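Cord and Charger Collection Returns to Wultdale Library

March 2, 2026

WULTDALE — The Wultdale Library will again take in unwanted cables, chargers and small electronics this month, after a trial run in January brought in more than the staff had shelf space for.

Residents can leave items at the front desk during regular hours. Everything is sorted in the study room on the second floor, where usable cords are matched with devices, coiled and tagged. Whatever can't be used goes to Nokance, a recycling firm in Plultanton that picks up from the library every 2 weeks.

Rhonda Bélanger, who runs the library's adult programs, said the idea came from questions at the desk. People kept asking whether the library had a charger they could borrow, and other people kept asking where they could throw one out.

"We had a drawer with a few in it," Bélanger said. "It was always the wrong one for whoever was asking."

The January trial brought in 100 pounds of material. Half of it — 50 pounds — was in good enough condition to keep. Those cords are now on the lending shelf next to the printers and can be checked out with a library card for a week at a time. 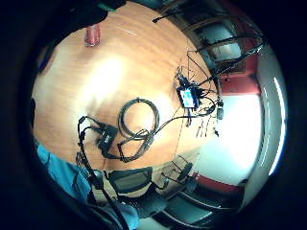

Sorting takes longer than collecting. A power adapter has to be read for voltage and plug size before anyone can say what it fits, and the printing on older ones is often worn off. Long cables are wound into loops and tied so they don't knot up again in the bins. Thin wires and loose connectors are the slowest part of the job, according to Thérèse Zacharias, a retired phone technician who helps with the sorting.

"You pull on one and four others come with it," Zacharias said. "I'd rather people tie them up at home before they bring them. A bread tie is fine."

Zacharias also asked that adapters be left attached to the device they belong to, if the device is being donated too. Small screens, card readers and hubs are accepted. Items with a swollen or leaking battery are not, and should go to the county hazardous waste site on Li Road.

The library will not take televisions, printers, microwaves or anything too heavy for one person to carry. Phones and tablets are accepted only if they have been reset, and the staff cannot recover photos or files from them.

Sorting sessions are open to anyone over 16 and are held Thursday evenings from 6 to 8. No experience is needed, though space at the table is limited and the library asks people to sign up at the desk or by phone. The collection runs through the end of the month. The lending shelf will stay open after that.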